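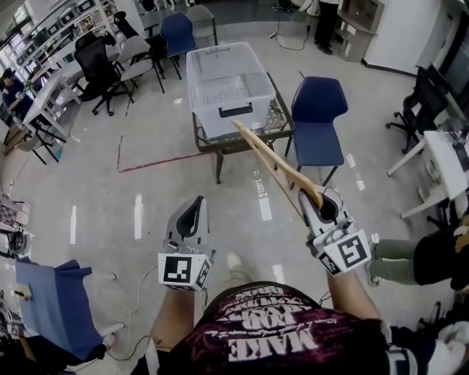
censtead_kit
Moving my craft stuff out of the closet, so I need one clear storage box with a handle on the front and a small table to park it on. Metal frame, mesh underneath. Anyone have the Arar one?

bakosfan11
Have it, love it! Dust falls right through the mesh (so do pencils, sorry).

utberg_mo
I'd skip the mesh and get a white side table. Mine holds a full box fine.

censtead_kit
White shows every glue drip though...

bakosfan11
Team mesh. Paid 25 for mine in October.

328 views · 11 comments · Share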